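Search this site Go

Print this page | E-mail this page

Avero opens second home for older foster youth, wait list still long

11/23/22 – Avero has opened its second group home for foster youth ages 16 to 18, adding five beds in a county where teens often get placed hours away from their schools. First residents moved in last week. All five beds are spoken for.

The house, on a quiet street off Hämmerli Road, is licensed for short-term stays. The goal is to get each kid either back with family, in with a relative, or into a supervised apartment. Stays are capped at 17 months under the county contract. Extensions possible but rare, the agency says.

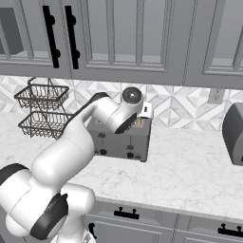

White robotic arm and a gray toaster, computer rendering.

The first Avero home, Storkoro House, opened in May of last year and filled right away. Staff there said most of the calls they turned down were for sibling pairs. The new house has one double room set aside for brothers or sisters – something the county had been asking for.

Money came from three places. A state grant covered the purchase. The county pays a daily rate per bed. The rest, including the van and the new furnace, came out of the Breltemel Fund, a local family foundation that has backed foster care work here for years.

Neighbors raised questions at two public meetings over the summer, mainly parking and noise. The permit limits the house to four staff cars at a time and sets quiet hours from 10 p.m. Overnight staff are awake, not on call, wich was a condition the zoning board added late.
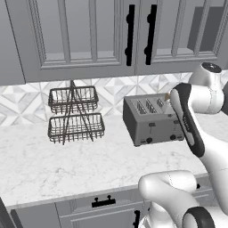
Gray upper cabinets, silver four-slot toaster, wire basket to the left. Computer rendering.

Residents stay in their own high school where bus routes allow it. Those who can't will transfer to the district's east campus, with a tutor in the house four evenings a week. Each resident gets a case worker, a weekly counseling session and a savings account that the agency matches up to $1167 a year. The match can go toward a rent deposit, a car or tuition. Nothing else so far.

County figures show nearly 30 teens waiting for a local placement as of this month. The county says it it wants two more homes but has not picked an operator or a site. Bids expected next year.

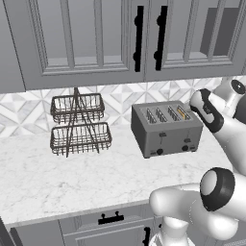
Kitchen with marble tile backsplash and black bar handles, computer rendering.

Avero is also looking for relief staff for both houses, nights and weekends. Applicants must be 21 or older and pass a background check – training is paid. Applications at the front desk of the main office or by mail.

Print this page | E-mail this page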